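Small Airline, Big Order: How a Regional Carrier Chooses Its Next Aircraft

Final project report, Transport and Business Studies
Prepared by Zerrin Yaman and Umut Sezer
Project supervisor: Llinos Vaughan

Before we get going, we'd like to thank everybody who put up with our questions over the past few months, and particularly our supervisor, who read three versions of our introduction and was kind about all of them.
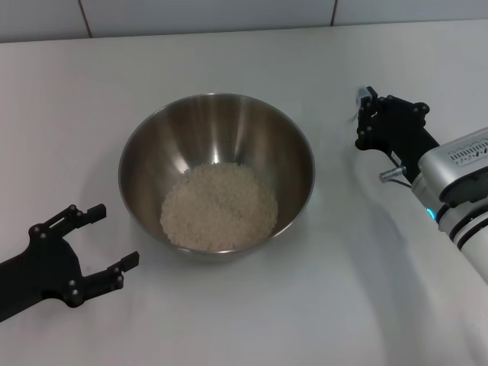
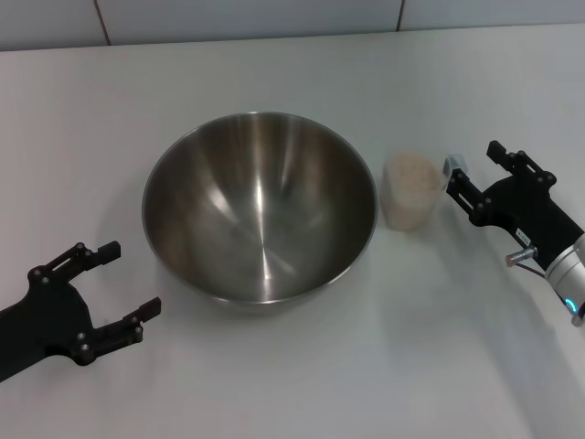
Figure 1 (both pictures). Stainless steel mixing bowl on a white tabletop.

1. Where the project came from

Our first idea was to write about airport design, and we spent a good while on that before admitting it was far too big for us. What we kept coming back to in our reading was the moment when an airline has to replace its planes. It sounds like a simple bit of shopping, only with more zeroes on the end, but the more we read the more we realised how many people have a hand in it (pilots, engineers, bankers, the people who plan the timetable, and the crew who have to work in the cabin once the thing is delivered).

We settled on Bemier, a regional carrier based at Pledanport. It flies mostly short routes to coastal and inland towns, and its turboprops are getting on in years. The airline had decided to replace two of them and was looking at whether to buy new, lease new, or lease something used. Gülizar Uçar, who works in fleet planning there, was generous enough to give us two long interviews and to let us see the outline of the decision, although the prices themselves were kept private and we have left them out of this report.

2. How we went about it

We did three things. We interviewed Gülizar and also Şengül Demirtaş, a maintenance planner at the same airline. We handed out a short survey to passengers in the departures area at Pledanport over several mornings in July, and got 146 usable replies, which pleased us no end after a very slow first day. Lastly, we built a spreadsheet comparing the three options over a lease term, using made-up round prices in place of the real ones, so that we could at least see which way the numbers leaned when fuel or interest went up.

We should say that neither of us had built a model like this before. Umut did most of the formulas and Zerrin did most of the finding out why they were wrong.

3. What we learned from the airline

The thing that surprised us most was how much weight was given to parts and training. We had gone in expecting to talk about fuel. Fuel did come up, of course, but Şengül spent most of her hour with us on spare propeller blades, tool sets and the trouble of having mechanics qualified on one type of aircraft when a second type turns up in the hangar. A cheaper plane of an unfamiliar make can become quite a dear one after the first winter of waiting on parts.

Gülizar talked more about timing. A new aircraft has to be ordered well ahead, and the carrier needs to guess what its routes will look like by the time it arrives. The airline's leasing broker, Güler, had offered a used pair that could be flying in 13 months, while the factory-new option meant a longer wait. She described it as choosing a winter coat in the middle of a heat wave, and we thought that was very well put.

4. What passengers told us

Passengers cared about the timetable first and the fare second. The make of the plane hardly came up at all, and several people were not sure what they had just flown in on. Noise was mentioned more often than legroom, mostly by those seated near the propellers. A handful of older travellers asked us to pass along that the steps are too steep, which we did.

5. The comparison

In our spreadsheet, leasing used aircraft came out ahead in the early years, and leasing new caught up later once maintenance costs began to climb. Buying outright only won when we set interest rates low and kept the planes for a very long time. We ran the same figures through Gredine, the planning software our department has on its computers, and the order of the three options stayed the same, although the gap between the two leases got narrower.

6. Limits of our work

We had no real prices, and our survey was done in the mornings only, so evening travellers are missing. We also spoke to people at just one airline. If we had our time over, we would start the interviews sooner and ask a lender to talk to us as well.

The survey form and the list of interview questions are attached at the back, and the spreadsheet can be had from either of us.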